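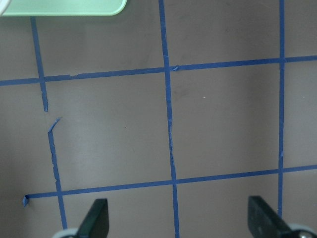

Figure 4.1 Blue tape dividing a tabletop into cells.

Chapter 4
Reading the Behaviour of Dogs in Shelters

When a dog arrives at a shelter, the staff must decide quickly how to house it and who may handle it. In this chapter we study what a short assessment can tell us, and what it cannot. 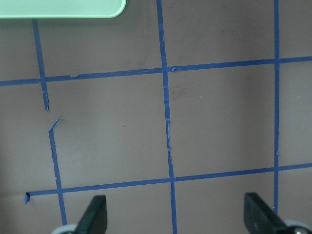
A dog which growls over its food bowl in the kennel may never do so in a home. Hoàng and Trình followed 319 dogs after adoption and found this many times. For this reason we treat each test as one observation - useful, but small - and we ask the handler to write down posture, ears and tail before giving any label.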